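Workshop notebook – Torkdale office, July
Entry by Riet Kuipers, 16:57

Fitting out of the office continued this afternoon. The low cabinet is to hold the Biminholm project records, with box files on top and folders on the shelf. Job number 2000 applies.

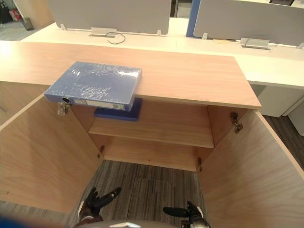 Cabinet with both doors open; box file still in its shrink-wrap.

The small bag of hardware on the upper left hinge is to stay with the cabinet until the doors have been adjusted.
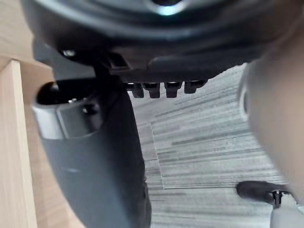
Seating was reviewed next. The Wuyts order, item 27, asks for each chair to be checked from below before it is released to staff. Attention should be given to the screw near the edge of the seat underside and to the rounded knob beside the silver-grey band – the manual does not state its purpose. Wuyts will be asked for the correct sheet.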